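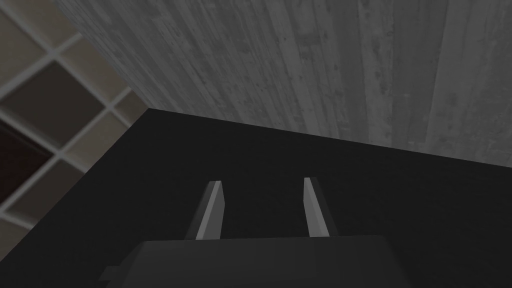
Asunto: Re: [virág-datos] ¿Cuántas demostraciones por tarea antes de entrenar?

Hola a todas y todos:

Perdonad que conteste con retraso, he tenido un mes de junio bastante liado y los correos de la lista se me han ido acumulando. Copio el mensaje al que respondo, para que no se pierda el hilo:

> Buenas, acabamos de instalar Virág en el laboratorio y queremos
> grabar demostraciones en simulación para una tarea de coger y
> colocar. Tenemos 100 hechas a mano con el mando y la política
> se queda parada encima del objeto casi siempre. ¿Nos faltan datos
> o estamos haciendo algo mal? He leído por ahí que sin 3,000 no
> merece la pena ni empezar. También me interesa saber si cambiáis
> las texturas de la mesa y del suelo o las dejáis fijas.
> Gracias de antemano y un saludo.

Lo primero, bienvenidos, y mucho ánimo, que a todos nos ha pasado lo de la pinza parada encima del objeto. Con 100 demostraciones se puede tener algo que funcione, así que yo no correría a grabar 3,000 todavía. Antes miraría las pausas. Cuando uno maneja el mando tiende a detenerse justo antes de cerrar los dedos, para asegurarse, y el modelo aprende esa pausa con una fidelidad admirable. Nosotros pasamos un filtro que elimina los pasos en los que la pinza no se mueve ni cambia de apertura, y solo con eso la cosa mejoró muchísimo. Ojo con el umbral, porque si os pasáis os coméis también el cierre de los dedos.

En cuanto a las texturas: sí, las cambiamos, pero poco a poco. Empezamos con superficie negra mate, madera gris y baldosas, y solo cuando la tarea salía bien con eso metimos las variantes de Ullen (usamos 26, las demás nos parecían demasiado parecidas entre sí). La superficie negra tiene su truco – con poca luz, la base de la pinza se confunde con ella y desde la cámara de muñeca solo se distinguen bien los dedos. A nosotros nos vino bien tener también episodios con la luz más alta.

Otra cosa que quizá os sirva: grabad episodios que empiecen con la pinza abierta y lejos del objeto, incluso sin que se vea ninguno en la cámara de muñeca. Son aburridísimos de hacer, lo sé, pero sin ellos el brazo no sabe buscar. Nuestro conjunto para Brulelora tiene 1,000 episodios y una buena parte son de ese tipo.

Si queréis, subid un par de episodios al espacio compartido y les echo un vistazo con calma. Decidme también a qué frecuencia grabáis – se me olvidaba preguntarlo y es importante para lo del filtro.

Un abrazo grande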